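4 min read

My aunt left me her cabinet and a letter, and the letter said don't read the blue ones after dark. So of course I made tea and waited for dark!
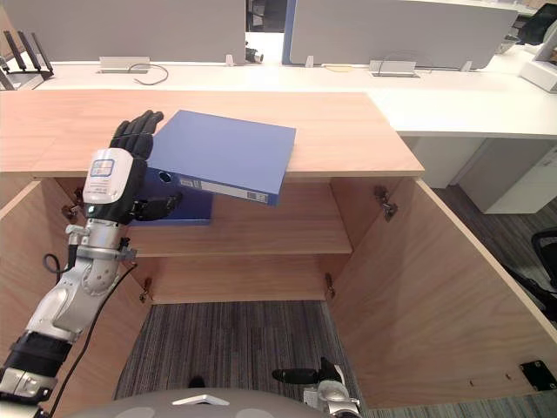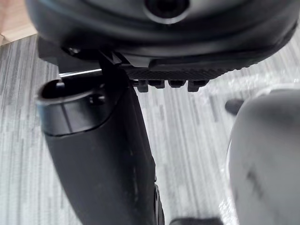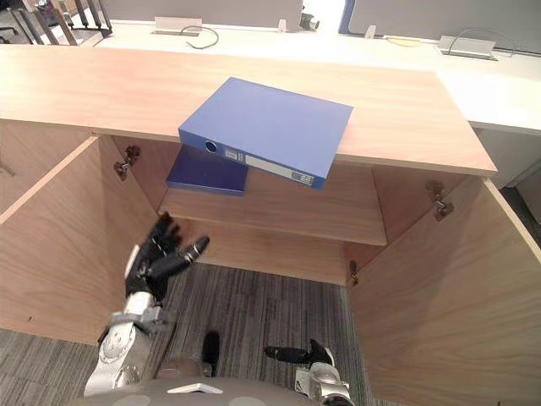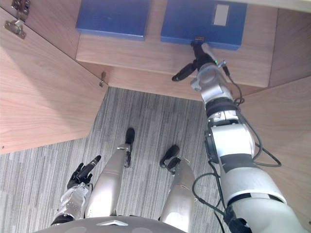

The first page was a recipe for plum jam. So was the next - and then, on page 16, in her tiny handwriting: "Beril, put the kettle back on. He's coming up from Dadthorpe."

I'm Beril. I put it on, and somebody knocked.

Comments

Nesrin Değirmenci: WHO KNOCKED??

Serkik: more please, and the jam recipe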